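Small stationery: bags or bins?
Forum: Workroom and Storage > Desk and Bench

Started by m_lewis, 16 replies, 1503 views

m_lewis wrote:
I am re-sorting the small stationery in our shared workroom and would like opinions on containers. Current stock is binder clips, tape, loose cloths and a drawer of odds and ends. Constraints: everything is used at one bench, several people use it, and items must be identifiable without opening anything.

I have bought 100 clear zip bags and propose one type of item per bag. The larger clips are the test case. The wire handles stand proud of the body and stop the bag lying flat, so I am undecided whether to fold them down against the body first.

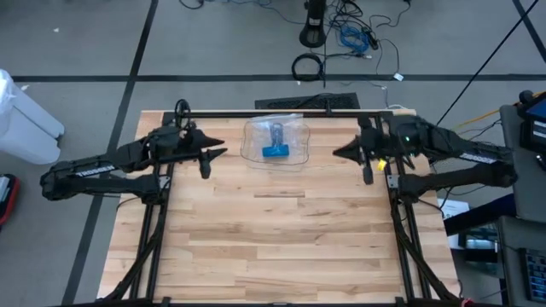

Reply 1
sawatzky_c wrote:
Fold them down. With the handles up, the bag takes up more depth than the clip needs and the film creases at the contact points. I used Gindum medium bags for two years and the failures were all at a corner where a handle had pressed. The seal itself was never the problem.

Reply 2
V Lachance wrote:
Disagree with bags altogether for anything used daily. Opening and closing a zip takes two hands, and people stop closing it within a week. After that you have an open bag and a clip somewhere else. Use an open bin. Clear walls, label on the front, no lid.

Reply 3
sawatzky_c wrote:
An open bin collects whatever is nearest to it. Ours had a sandwich wrapper in it by October.

Reply 4
V Lachance wrote:
That is a question of where you put the waste bin.

Reply 5
consuelo_a wrote:
Both have a use. Bags for reserve stock, bins for working stock. I keep the reserve in a Muraden drawer unit, bags filed upright like index cards, and refill the bench bins when they run low. Filing upright only works if the bags are all the same size, so don't mix them.

On labels: paper labels on clear plastic lift at the corners if the surface has been handled. Wipe with a dry cloth first, then press from the middle outwards. Put the label on the wall facing the user, near the rim, so that it clears anything standing in front.

Reply 6
m_lewis wrote:
Noted, thank you. I have the bench set up with a large clear bin and a smaller clear container beside it. The label went on crooked and I have left it. The blue cloth has no fixed place yet.

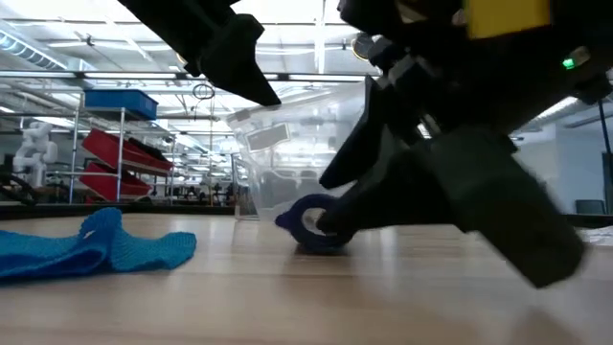 Page 2 of 2

Reply 7
T Lemieux wrote:
Your large bin is wider at the rim than at the base. Check that before you buy more. Tapered bins nest well when empty but waste shelf width in use, and two side by side leave a wedge of dead space at the bottom. The Dufour straight-sided ones cost more and do not nest. For a single bench I would accept the taper.

Reply 8
V Lachance wrote:
Agreed on taper. Also, round things should not go in a deep bin. They end up on edge under everything else. A shallow tray or a peg is better for rolls.

Reply 9
sawatzky_c wrote:
A peg is fine for bare rolls. It is no use for anything in a dispenser.

Reply 10
T Lemieux wrote:
Then the smaller container, provided the dispenser fits with the cutting edge facing away from the hand. Measure first. Biltard list theirs by outside dimension, so allow for the wall thickness.

Reply 11
m_lewis wrote:
Revised plan. Clips: handles folded, bagged as reserve, a handful in the smaller container. Rolls: shallow tray, to be bought. Large bin: mixed items only. Cloth: hook on the end of the bench. I still think bags are better for the clips than Vernon does.

Reply 12
V Lachance wrote:
Report back on how many of the bags are still closed in a month.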